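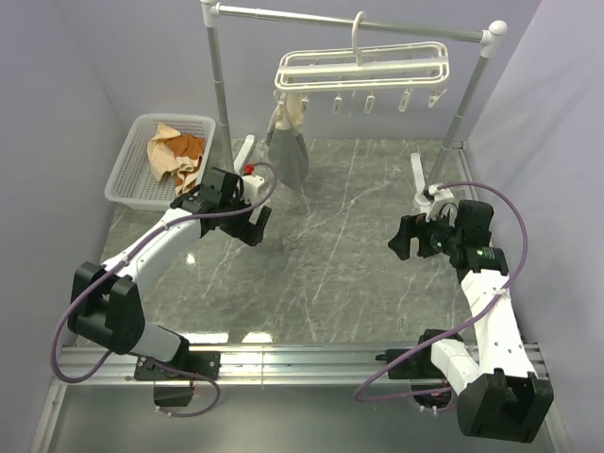 Every few months I am told that I own too many clothes and should get down to a capsule wardrobe. The latest to tell me was my sister-in-law, Siham Daher, who has done it and is happy with it, and who sent me three links before I had finished my tea. I have read them all now. I remain unpersuaded, mostly because the pictures that go with this kind of advice have so little to do with clothes. A shiny silver bar, a single white hanger in the middle with one cloth clipped to its end, grey marble pattern underneath: very calm, and no help at all to someone who has to find a jumper at ten to seven. I own a winter coat. I own the trousers I paint the shed in. Show me where those go and I'll listen.

The argument, as far as I can make it out, runs like this. You pick a small number of things that all go together. You get rid of the rest. You then save money, time and something called decision energy, which I have never run short of while choosing a shirt. I run short of it at about four in the afternoon, when somebody wants to know what's for dinner.

Take the money first. The starter plan Siham follows comes from an outfit called Nultia, and it begins with a shopping list. I added up the things on it that I didn't already own in the approved colours, and it came to £492 before shoes. With shoes and the "forever coat" I was at £1,098. I have never in my life spent £1,098 on clothes in one go, and the plan for spending less was asking me to start there. When I put this to Siham she said it pays for itself over time. It might. But my present clothes have already paid for themselves, on account of being here.

There is also the matter of what happens to the old stuff. The links say "donate" as if that were the end of the story. I took two bags to the charity shop in May and the woman behind the till, who was perfectly nice about it, asked if I could bring them back after the bank holiday as they had nowhere to put anything. I'm not saying don't give things away. I'm saying that a plan which has millions of people clearing out in the same fortnight and then buying beige might want to think about where the first lot goes.

Then time. I tried it, by the way. I'm not one of those people who sneer from the doorway. I boxed up most of what I had and put the boxes in the loft, and lived out of one short rail for six weeks. Getting dressed was quicker, I'll give them that, by perhaps a minute. Washing was slower by a great deal more. If you have four tops you are always washing a top. I was running the machine half full on a Thursday-ish sort of principle, whenever the pile looked at me, and drying things over chairs. My neighbour Hiba Salameh, who has three boys in football kit, thought this was the funniest thing she had heard all year.

And I got bored. This is treated in the guides as a failing of character, something you push through. One of them (Kerkex, the app with the little green hanger) sends you a message in the third week saying boredom is "your old habits leaving". I think boredom is being bored. I missed a yellow cardigan that goes with nothing at all. My friend Rima Yammine wore a shirt with parrots on it to lunch and I was jealous of it through two courses.

Some of it was useful, and I'd be a poor sort of sceptic if I kept that quiet:

- I found two pairs of black trousers I had forgotten and don't need to buy again.
- Hanging up trousers that used to live folded in a heap does stop the creases.
- I now know I don't wear scarves, whatever I tell people who are buying me presents.

You could get all of that from a wet afternoon and a cup of tea, though. You don't need the app, and you certainly don't need the upgrade, which lets you photograph everything you own and be told what to wear by your own telephone.

What I distrust is the tone. Eyvindur Hjaltested, whose newsletter is the third of the links, writes that he went from 70 items to 30 and "finally met himself". Good for him. But I notice he works from home, somewhere cool, and doesn't mention gardening, funerals, a job with a uniform or putting on a stone over the winter. I have clothes in two sizes because I am two sizes, depending. The guides call the other size "fantasy self" clothing. Mine is last February.

I do wonder how many people stick to it. The Kerkex people say their members "stay small for good", and I looked for anything to back that up and found a page of nice quotes. There is a forum, Gremadness, where people who have given it up talk about what they bought back, and that was the most cheerful reading I did on the whole subject. One woman had rebought the same green skirt from the same charity shop. She paid more for it than she'd paid the first time and didn't sound sorry.

So the boxes came down from the loft at the start of the month. I did take out a few things before I put the rest back – a dress with a broken zip I was never going to mend, some tights, a fleece from a job I left years ago. Siham says this counts as a capsule if I squint. I've told her it counts as tidying up. She is coming on Sunday-best terms to my cousin's party next week in the forever coat, and I shall be in the yellow cardigan.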